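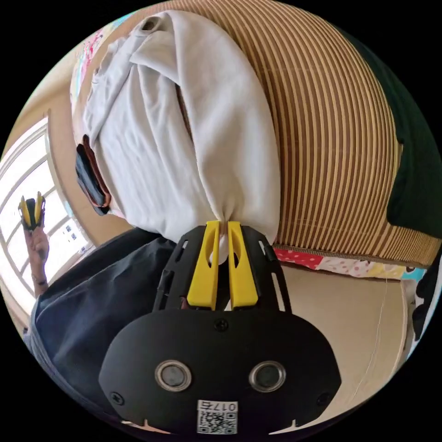
Budget for next year's cloth-handling work is due in March, so I am costing hand-held grippers before anyone asks about arms. Quantity first. Folding and lifting tasks want a pair per operator, one in each hand. The fingers close to a narrow gap, enough to pinch a gathered point of white cloth at the tips. Yellow fingers on a black body are easy to pick out against pale fabric, so I would keep that colour on the order.

Current plan is 8 units, four pairs. Grudau quotes per pair, Tallis per unit with the finger mount priced separately. Compare them on the complete assembly or the totals mean nothing.

Fingers go down as a consumable. I have allowed 100 spares at first order and 300 for the year. Lo will hold the price at 1,000, but that is more stock than we can justify.

Labels: every body needs its own code and a left or right mark. Ask for this at purchase. Relabelling afterwards costs us staff time.

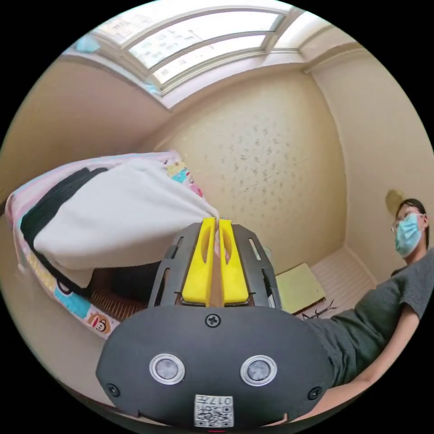

Still to be priced

Storage cases, spare screws, a second set of cloth items. Clakness has not replied on delivery. I have put in around eight weeks until they do.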